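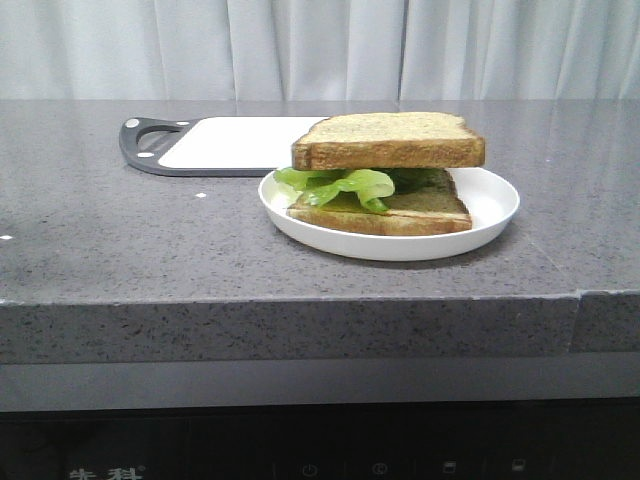

Dromlow Amaral Roof Box Review: Is It Worth The Money?

By Armelle Tessier
Posted Tuesday, April 24, 2018

I have never believed in expensive roof boxes. A roof box is a plastic tub with a lid, it lives on top of your car, and it makes the car slower, louder and thirstier. When a company asks $1,629 for one, before tax and without crossbars, I start looking for the catch.

The Dromlow Amaral has been on my wagon since October. It has been through a full winter of salt, one hailstorm, two ski trips and a move across town. I paid for it myself, at a small discount from a shop that was clearing floor space, and I have no arrangement with Dromlow. They did answer my emails, eventually.

What they say it does

The brochure makes three claims I cared about. It says the Amaral is quieter than other boxes, that one person can mount it alone, and that it opens from either side "with a single finger." There is also a paragraph about airflow with a drawing of blue arrows going over a car. I've seen those blue arrows on everything from mud flaps to wiper blades and I no longer pay attention to them.

Fitting it

The box weighs 34 kg. I don't know who the one person in the brochure is, but I would like to meet them. I'm reasonably strong and I have a step stool, and I got one end up on the rear crossbar before I decided I valued the paint on my tailgate. My neighbour Eduardo Barros took the other end and we had it up there in a minute. So it's a two-person job, same as every other box this size.

Once it's up, the clamps are good. They slide along a channel in the floor, you drop them over the bar and turn a knob until it clicks. The click is meant to tell you the torque is right. I went back with my hand after the first drive and one of the front ones took another half turn, so I wouldn't trust the click completely. Check them after the first half hour of driving and again the next day.

The clamps fit my aero bars and Eduardo's old square ones. They did not fit the factory bars on my sister's crossover, which are a bit fatter at the middle. Dromlow sells an adapter. Of course they do.

Noise

I drove the same stretch of highway with bare bars, with the Amaral, and with the Nastus box I borrowed from Filipa Carrilho, which cost her less than half as much. I don't have a sound meter that I would trust, so take this as one pair of ears and one passenger.

Bare bars, a light whistle. Nastus box, a low hum that starts early and turns to a drone at highway speed, enough that we turned the radio up. Dromlow box, a low hum that starts a little later. There's a difference and I won't pretend otherwise, but my passenger (Filipa, so perhaps not neutral) had to be told which day was which. In a strong crosswind both of them were miserable.

A lot of this depends on how far forward you mount it. I moved the Nastus back by the width of my hand and it got noticeably calmer. That cost me nothing.

Fuel

Worse with either box. My wagon drinks more with anything on the roof and I couldn't find a gap between the two that I would put in writing. The blue arrows did not help me at the pumps. If fuel matters to you, take the box off when you aren't using it, which brings us back to the 34 kg.

The lid

It does open from both sides, and in October it opened with a finger, near enough. By January it needed a palm and a bit of language. Ice gets into the seam on the passenger side and the latch sits right where the meltwater runs. I tried silicone spray on the seal and that helped for a couple of weeks at a time. The Nastus has an uglier, simpler latch with a big lever and Filipa says hers has never stuck. Her car sleeps in a garage, mind you, and mine doesn't.

The lock takes a key that only comes out when everything is properly closed. I like this a lot. It has saved me once already, when a boot was sitting across the latch rail and I would otherwise have driven off.

Inside

Very roomy, and the floor is flatter than most, so skis lie down properly and a stroller goes in without a fight. The load limit is 50 kg. Look at that number again, next to the size of the thing. You can easily fill it with more than you're allowed to carry, and then there's your car's own roof limit, which has to cover the bars, the box and the cargo together. On a good many small cars the sums don't work out well at all. Please read your owner's manual before you buy any of these.

No water came in, not a drop, through the winter or the car wash. The straps are thin for the price. The one at the back has started to fray where it passes through its buckle.

Finish

Gloss black looks great for a week. Mine has a haze of fine scratches along the leading edge and one proper chip. There's a matte grey version for $200 more — I can't find any mechanical difference between the two — and Mafalda Antunes, who has the matte one, tells me it hides dirt and holds onto bug splatter forever.

Customer service

I wrote to ask for a replacement strap. First reply was a form letter pointing me to the warranty page. Second reply came from a person, Margarida, who said straps count as wear items but she'd send one anyway. It hasn't arrived yet. I'll update this if it does.

Who should buy it

If you want the dual-side opening and the flat floor, and you have somewhere indoors to store it, and someone to help you lift it, you'd probably be happy. It's well made where it matters most, in the clamps and the shell. I just can't find the extra money in it. The Nastus does most of the same job with a cheaper-looking lid. The Clusora long box is also worth a look if you only carry skis, though I've only had a short go with that one and it was too narrow for the stroller.

Pros: dry inside, solid clamps, clever key, flat floor
Cons: price, weight, latch in freezing weather, thin straps, load limit low for its size

Would I buy it again at full price? No. At half off, with a spare strap thrown in, I'd think about it.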